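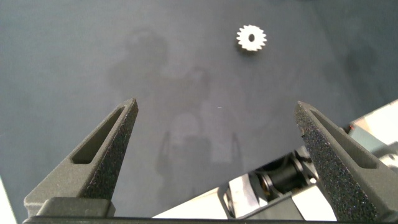

The planner had been wrong since four in the afternoon and Iresha Navaratnam had stopped swearing at it. Quiet now. Worse, Rafsan thought. She had the wrist feed up on the left monitor and the log on the right, and her tea had a skin on it. Grasp candidates: two. One gear on the table, little off-white thing with a dark hole in the middle, any kid could point at it. And Prallimeo, which had cost the lab eleven months of her life, kept insisting there was a second object. Bigger. Closer. Sitting right between the fingers where there was only grey tabletop and that pale smudge of reflection.

"It's picking the ghost," Rafsan said.

"Don't call it that."

"It's the arm's own reflection. It's trying to pick up itself."

"I know what it is, Rafsan."

Scroll. Scroll. Candidate A, confidence fine. Candidate B, confidence better. She pulled up the mask and there it was, round at the top, long bits hanging down underneath, soft all the way round like breath on a window. The segmenter had drawn a neat green line around it anyway. It would draw a line around anything.

Mazurek wanted the demo at nine. Mazurek had flown in. There'd be a man from Filside with him who had never written a line of code and who would stand with his arms folded, and the arm would go down and close on nothing, very gently, and wait for someone to tell it well done.

"Matte spray," said Rafsan.

"No."

"Sheet of felt. I've got felt in the car."

"Why do you have felt in the - no. They'll put it on a shiny bench in Zurov the first week and it'll do this and then they'll ring me."

So. Code. She opened the filter, the one she'd written in November with the flu, and read it like it was someone else's. Edge threshold 20. Why 20? No comment. Thanks, past me. The gear had teeth, hard little corners all the way round. The smudge had no edges to speak of. It should of been the easiest thing in the world to throw out.

She tried 60. Replayed the feed. Gear found, smudge gone.

Rafsan actualy clapped.

"Wait," she said. Ran the whole back set, all 205 clips. Watched the bar crawl. He went and made toast. When he came back she had her forehead on the desk.

"Broke the washers," she said into the wood. "Every grey washer. Can't see them any more."

"How many people want washers?"

"Mazurek wants washers."

Toast. Half each. Past ten by then, the heating had clicked off and the building was doing its noises. Rafsan chewed and looked at the left monitor.

"It moves, though," he said. "When the arm moves. The ghost. Gear stays put."

She lifted her head.

"If you nudge the wrist over and look twice -"

"Shut up a sec."

"- it'll slide wrong. It won't sit on the table like a real -"

"Rafsan. Shut up, please, I'm typing."

Nudge the wrist, look again, reproject, compare. Ugly. It cost 600 milliseconds a pick and she'd have to explain that to a man with folded arms. She put the threshold back to 20 and this time left a comment, a rude one. Compiled. Failed. Missing bracket. Compiled.

Candidates: one.

She didn't say anything. She reached past him and took the last bit of toast, and put her other hand near the stop button, like always, and sent it.

The arm shifted sideways. Stopped. Had a look.

"Come on then," Iresha said to it, and it started down.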